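Reading time: 3 minutes

Children's Crafts for Group Leaders
Unit 2: Paper Weaving
Course handout prepared by Fatima Xaba, Vellham Center for Craft Education

Purpose of the unit

Paper weaving introduces children to the over-and-under pattern used in cloth, baskets, and mats. It requires few tools and can be completed in a single meeting. Participants in this course are expected to make one sample mat before the practical session and to bring it with them, finished or not.

Terms used in this handout

Warp: the strips that stay in place. In this project the warp is cut from one sheet, which remains joined along the top.
Weft: the loose strips that are passed through the warp.
Plain weave: over one, under one, with each new row opposite to the row before it.

Materials for each child

One sheet of construction paper for the warp
Loose strips in a second color for the weft
A ruler and a pencil
Blunt-tipped scissors
A glue stick

A class pack of 300 precut strips is kept in the supply cabinet. Leaders working with children under six should draw from this pack. Older children should cut their own, as cutting to a line is part of the exercise.

Procedure

1. Fold the warp sheet in half, short edge to short edge, and crease firmly.
2. Draw a pencil line one inch from the open edges. This is the stopping line.
3. Beginning at the fold, cut straight toward the stopping line. Space the cuts one inch apart. Do not cut past the line.
4. Unfold the sheet and lay it flat. Both ends should still be joined.
5. Pass the first weft strip over one warp strip and under the next until it reaches the other side. Slide it up to the top of the slits.
6. Start the second strip under the first warp strip, then over the next. Slide it up against the first row.
7. Continue until no further strip will fit.
8. Glue down the ends of each weft strip, front and back, and trim any overhang.

Common difficulties

The most frequent error is two rows woven the same way. The rows will slide over each other and the checkerboard will be lost. Ask the child to read the row aloud ("over, under, over") and compare it with the row above. Only the incorrect strip needs to be removed.

Gaps between rows usually mean that the strips were not pushed up before the next was added. Torn warp strips may be mended with tape on the back of the mat.

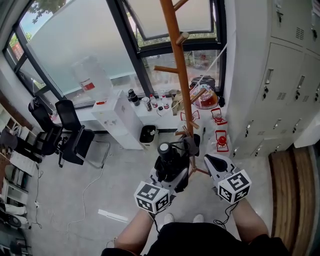
Paper weight also affects the result. Copy paper is easy to cut but buckles when pushed. Construction paper in the 80 lb. range holds its shape and is recommended for first mats. Card stock should be kept for the warp only.

Variations

Children who finish early may cut the warp in gentle waves, keeping the weft straight. A twill pattern, over two and under two, is suitable for ages nine and above and is covered in Unit 3.

Preparation for the next session

Read the section on yarn looms, beginning on page 131 of the course binder. Bring a piece of stiff cardboard and a small ball of yarn.

Comments

Tutau: Is wrapping paper all right for the weft? We have a lot left over from December.

Sollia: We used it with our group. It looked lovely but the thin kind tore, so I would fold each strip double.

M. Furukawa: Step 3 caught me out, I cut from the open side and ended up with a pile of strips. Second try was fine. My daughter wants to make placemats for the whole family now!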